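Week 7: Programme notes and the praise problem

Read the Duvura sleeve note before class. It calls the quartet "fearless" and never says which pieces they play. Ask what a listener could check. Tempo, yes. Tuning, yes. Fearless — I doubt it.
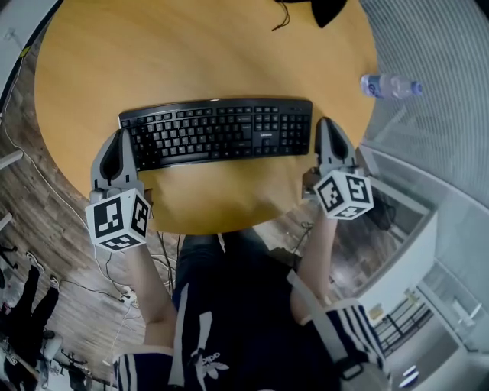 One student objected last May that praise sells tickets and always has. Perhaps. The Getby hall sold 2,377 seats on a leaflet with 11 adjectives, but we have no plain leaflet to compare it with.

For next week: cut the Clornel note to 38 words.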